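**Brellitz sectional with chaise, cream leather**
Page revised February 10, 2025

The Brellitz is a low sectional for lounges, waiting areas and staff rooms. The seat is split into two long cushions that meet at a single vertical seam. Seat depth at the chaise is 146 cm. Throw pillows are ordered separately under the Stavard line, in dusty blue or white.

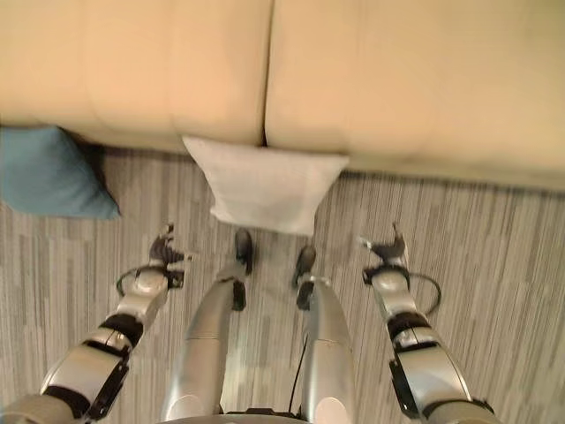 **Stavard Contract Interiors, Seating Department**

Seat cushions are fixed at the rear and can't be flipped. The upholstery is smooth cream leather with a light gloss. Some wrinkling along the front edge of the seat is normal and isn't covered by the warranty. Wipe with a damp cloth and dry at once. Solvent cleaners lift the finish.

Pillow specification:

- Size: 43 x 43 cm
- Cover: removable, machine wash cold
- Fill: polyester fiber, Zamani grade 8

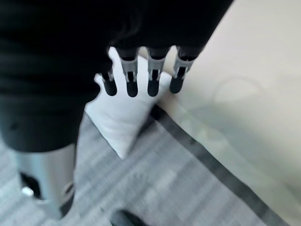
Covers should go back on fully dry. Fill that has clumped can be worked loose by hand from the corners inward. Replacement fill is sold by the bag and fits both colors. White covers show floor dust sooner than blue, and sites with heavy traffic usually keep a second set.

### Surface wear 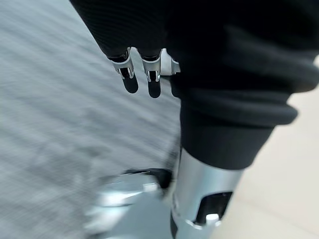

Finish damage on leather seating comes mostly from hard contact: buckles, tools, keys, zippers. Bare metal edges should be kept off the seat. A soft layer between the two spreads the load. Scratches that break the color coat need the Garkano repair kit. Allow 90 minutes between coats.

### Headrests and back

Each headrest adjusts separately. Back cushions are button tufted, as are the seats. Check the buttons every September and report any that pull free.

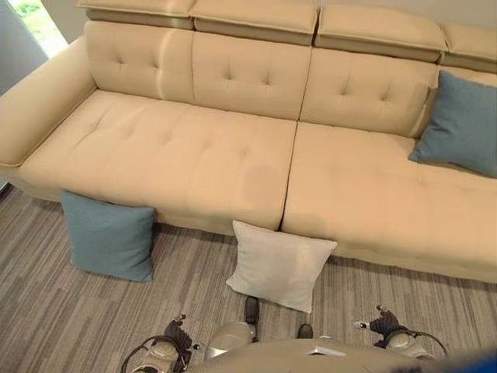 *Brellitz sectional, cream, with blue and white throw pillows. Striped carpet tile not included.*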